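Recycling bins return to break rooms at Forna, with doubts attached

Forna says its 132 office employees will throw out less trash once every break room has a pair of small bins in place of the old shared can. The switch starts in February. The gray bin is for trash and the yellow-green one is for bottles and cans, and that is more or less the whole plan.

The company has been here before. An earlier sorting effort lasted 14 weeks, and by the end the cleaning crew was tipping everything into the same bag. Forna now says it will cut break room trash by 50 percent, but it has not said what that figure will be measured against or who will weigh anything.

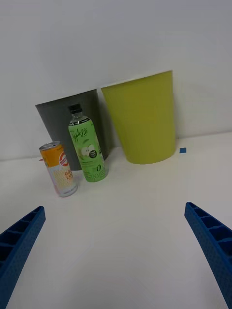
Will the bins have labels?
Forna has ordered none so far and says the two colors should be enough.

Graham Birkett, who manages the building, thinks people will catch on. "It's a gray one and a green one," he said. "You finish your drink, you pick."

Maybe so. Drink containers often go in half full, and the hauler, Hastier, charges extra for loads with liquid in them. Birkett said he had not seen the new rates — the contract is still being worked out — and could not say whether the bins would save the company any money.

Desk wastebaskets will stay where they are for now.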